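Unit 4: Kerbside Space and the School Street
Transport and the Public Realm, Uvstead

Reading for this session: the Pimiden corridor report, chapters 2 and 3. Students should bring the kerb inventory form to the April workshop.

A school street is a timed restriction on through traffic outside a school entrance, normally applied at the start and end of the day. Residents and Blue Badge holders are usually exempt. The legal basis is a traffic regulation order, which may be experimental in the first instance. An experimental order allows the authority to adjust hours and boundaries while objections are still being received.

In the Pimiden case, the restriction covered 353 metres of carriageway and operated for 30 minutes at each end of the school day. The speed limit on the adjoining road was left unchanged. Counts were taken at two points only, so displaced traffic on parallel streets cannot be assessed from the published data.
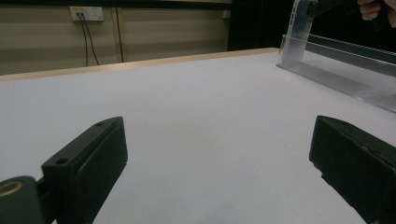
Josphat Bakilana objected that a restriction of this length does little for pupils who are driven most of the way and walk only the last 80 metres, and asked that crossings on the approach roads be considered first. The point was accepted in part. The revised order added one raised crossing and moved the northern boundary to the junction.

Students should note the difference between the restricted length and the walking catchment. The two are often confused in consultation material.

Written task: draft a statement of reasons for an experimental order, to a maximum of two pages. Submissions go to Nayara Medeiros.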